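Fabric Care and Stain Questions: Printed Table Linens

Updated Nov 23, 2021

These answers apply to the Hurkholm line of printed cotton tablecloths, round and rectangular. Coated and wipe-clean cloths are covered on a separate page.

What temperature should I wash at?
Wash at 36 degrees Celsius or the nearest lower setting on your machine. On most US machines this is the warm cycle. Hot cycles shorten the life of the print, reds and oranges first.

Should the cloth be washed before first use?
Yes. Wash it once on its own, with no softener. The finish applied at the Cunstead mill repels water slightly and will keep detergent from working evenly until it has been rinsed out.

How much will it shrink?
Allow 2 percent in length and width after the first wash. Round cloths are cut on a single panel, so the lengthwise direction may draw in a little more than the crosswise. The 60-inch round is cut oversize to allow for this. Later washes should cause no further change if the cloth is kept out of a hot dryer.

Can I use bleach?
No chlorine bleach on any printed cloth. Oxygen bleach is acceptable on white-ground prints, at half the dose given on the package. Do not leave the powder sitting on dry fabric – it will mark the print.
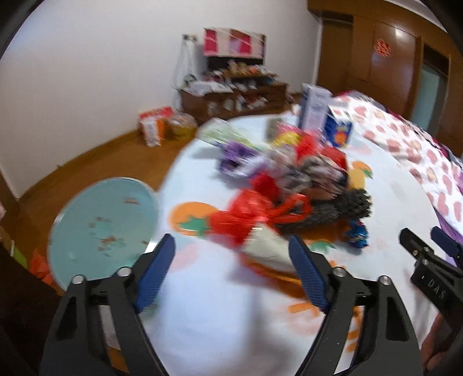

Cheetham wrote to us that the half dose did nothing for a tea stain on a white ground, and asked whether a second soak would harm the colors. A second soak is safe. Rinse between the two, use fresh solution, and keep each soak under 4 hours.

How do I remove candle wax?
Let it harden, then lift off what you can with a dull edge. Place the cloth between two sheets of plain paper and press with a warm iron, moving to clean paper as the wax transfers. Any dye left by colored wax should be treated as a stain and washed separately.

What about grease and salad oil?
Work dish soap into the spot from the back of the cloth and leave it for a few minutes before washing. Check the spot before drying. Heat sets oil, and a set oil stain rarely comes out fully.

Can it be ironed?
Yes, on the reverse side, medium heat, while slightly damp. For round cloths, iron from the center outward. Ironing along the hem first tends to stretch it and leaves a wavy edge.

Why does the hem on my round cloth ripple?
A curved hem crosses the grain of the fabric at changing angles, and the thread and cloth shrink at different rates. Damp pressing corrects most of it. Cloths sold before February used a heavier thread and may ripple more.

Do you sell matching napkins?
Napkins are stocked for current prints only, in sets of 4. Discontinued prints are sold through the Tadevport outlet while supplies last, and cannot be returned.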